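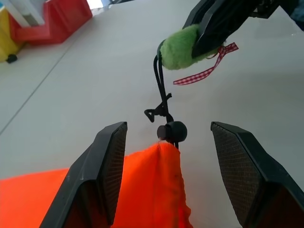 Orange drawstring bag with a round black cord lock.

How to replace the cord on a drawstring bag

A drawstring bag usually outlives its cord. Once the cord frays or fills up with knots, change it before it snaps inside the casing. The job takes one new cord and a safety pin.

What you need
Thin black cord, 28 inches for a small bag
The old cord lock, or a new one
Safety pin
Scissors and a lighter

1. Empty the bag and lay it flat. Felted cloth picks up lint, so go over it with a tape roller first.

2. Press the button on the cord lock and slide it off. If a knot is in the way, cut the cord below it. Keep anything tied to the end of the cord, such as a soft pull.

3. Seal both ends of the new cord with the lighter. Fasten the safety pin through one end and feed it into the casing. Work it along by gathering the cloth over the pin, then pulling it straight – short moves are easier.

4. When the pin comes out, even up the two strands and leave 4 inches past the opening. Trim the rest.

5. Push both strands through the cord lock together. Junden and Plekitz locks take cord up to 2 mm thick.

6. Tie the strands in an overhand knot above the lock, then tie the pull back on.

Open and close the bag a few times. If the neck bunches on one side, spread the folds out by hand.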